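Skistel Tool and Fittings Library
Frequently asked questions

These are the questions we get most often at the counter and by email. If yours is not covered, ask when you collect or ring us during opening hours. Prices and loan periods apply to both branches, Sollville and Drumby.

JOINING

Who can join?
Anyone over 18 with an address in Sollville, Drumby or the villages between. Bring one proof of address and one form of photo ID. Landlords and small businesses can join, but they need the trade membership.

How much does it cost?
Household membership is £28 a year. Trade membership is £159 a year and covers up to three named people. There is no joining fee. You can pay by card or cash at either branch, and by card only on the website.

Do I pay for each loan as well?
Most hand tools and all toolboxes are included in the membership. Larger items such as pipe threaders, floor sanders and pressure washers carry a daily charge, which is shown on the item's page.

Can I cancel part way through the year?
Yes, but we don't refund part years. Your card works until the renewal date.

BORROWING A TOOLBOX

What is in a toolbox?
It depends which one you ask for. The general household box has screwdrivers, an adjustable spanner, pliers, a claw hammer, a tape measure, a small level and a junior hacksaw. The plumbing box has two adjustable spanners, a pipe wrench, water pump pliers, a pipe cutter, PTFE tape and a wire brush. The bicycle box is kept at Drumby only. A contents list is kept inside the lid of each box.

Are the boxes all the same?
No. We have bought them over several years and from different makers, so the size and the latches vary. The contents for each type are the same whichever box you are given.

How long can I keep one?
Two weeks. You can renew once, by phone or online, provided the box has not been reserved by someone else.

Can I take single tools out of a box and leave the rest?
No. Boxes go out and come back complete. If you only want a pipe wrench, borrow a single one from the wall rack.

What if the latch is stiff?
Lay the box flat on a firm surface and press down on the lid close to the latch as you open it. If it still won't move, bring it back closed. Please don't lever it with a screwdriver. We have lost several latches that way and a box with a broken latch has to be withdrawn.

Should I lift it by the handle?
Yes, once the latch is fastened. Check it every time, including when you are only moving the box from one side of the room to the other. The plumbing box is heavy for its size, so put a hand under it on stairs.

Can I put a toolbox down on my worktop?
You can, but put an old towel or a piece of cardboard under it first. Grit gets stuck to the base of any box that has been on a garage floor, and it will scratch polished stone and laminate if the box is dragged. The same goes for metal fittings. Lift them and set them down, don't slide them. 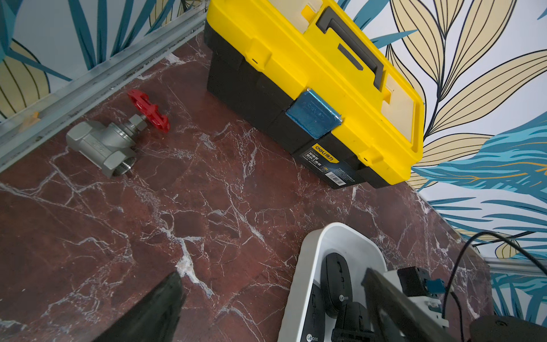 VALVES AND FITTINGS

Do you lend valves?
We keep a small number of valves for practice and for our evening classes. They may be borrowed on a household card for one week. They are not for installing in your home. For that you should buy a new valve from a plumbers' merchant.

What is a gate valve for?
It is used to turn the flow in a pipe fully on or fully off. Turning the handwheel raises or lowers a gate inside the body. It is meant to be left either fully open or fully closed. If you want to adjust the flow, use a globe valve or another type made for the purpose, as a gate valve left part open will wear at the edge of the gate.

Which way do I turn it?
Clockwise to close and anticlockwise to open, looking down on the wheel. When it is fully open, turn it back a quarter of a turn. This makes it less likely to seize.

My gate valve at home won't turn. What should I do?
Don't force it. Try a little penetrating oil where the stem enters the bonnet, leave it for a few hours and work the wheel gently in both directions. If it doesn't free up, you will need to turn the water off further back and have the valve replaced. A spindle that shears with the water on is a much bigger job. If the stuck valve is the main stopcock, ring your water company about the outside stop valve before anyone touches it.

How do I find out what size I need?
Valve sizes refer to the nominal pipe size, which does not match what you measure across the thread with a ruler. Look for a size marked on the valve body. If there isn't one, or it has been painted over, bring the old fitting in and we will check it against our thread gauges. Threads should be wiped clean first.

Will a threaded valve fit straight on to copper pipe?
Not without an adaptor. A valve with an internal thread takes a male threaded fitting. You can buy a compression fitting with a male thread on one side and a compression end for the copper on the other. Use PTFE tape on the threaded side only.

How much PTFE tape should I use?
For ordinary white tape, wind it ten to fifteen times round the male thread, clockwise as you look at the end of the fitting, and keep it clear of the opening. Gas joints need a different tape and must be done by a registered engineer. We don't lend anything for gas work.

Can I have the body of an old valve polished up?
We don't offer this. A wire brush will take off loose scale. Don't use a brush on the threads of a valve you intend to use again unless it is a soft one.

ALUMINIUM RAIL AND OFFCUTS

Do you supply aluminium extrusion?
We sell offcuts from the Renaud workshop next door to the Sollville branch. Stock changes from week to week. The longest pieces we keep are 1000 mm and most are a good deal shorter. They are sold by weight, and the rack is to the left of the returns desk.

Can you cut it for me?
Yes, at Sollville only. There is a small charge for each cut. Mark the length clearly with a pencil or a piece of tape and tell us which side of the line to cut.

How do I clean dust out of the groove?
A dry paintbrush or an old toothbrush is best. Vacuum afterwards with the narrow nozzle. For anything greasy, use warm water with washing-up liquid and dry the channel fully before fitting any nuts or brackets. Don't use wire wool, as it marks the surface and leaves bits behind.

RETURNS

Do I have to clean things before I bring them back?
Please wipe tools down and empty any dust or filings from the toolbox. We charge £17 if a box comes back with wet plaster, sealant or oil in it.

Something is missing. What happens?
Tell us at the desk. We will give you a week to look for it. After that we charge the replacement price on the contents list. Small items such as pencils and tape are not charged for.

Something broke while I was using it. Do I have to pay?
Not for ordinary wear. Blades, bits and brushes wear out and we expect to replace them. If a tool has been used for a job it wasn't made for, we may ask for part of the cost. Bring back all the pieces.

There is a barcode on the box. Is that your stock number?
No. Manufacturers' barcodes are left on some boxes but our system doesn't read them. Our own number is on your loan slip, so have the slip with you when you ring to renew.

Can I return something to the other branch?
Toolboxes and hand tools, yes. Anything with a motor must go back to the branch it came from. The van runs between Sollville and Drumby twice a week, so an item returned to the other branch may take a few days to show as available.

Is there somewhere to leave things when you are closed?
There is a locker outside the Drumby branch that will take a standard toolbox. Ask for the code when you borrow. Sollville has no locker, and items must not be left on the step.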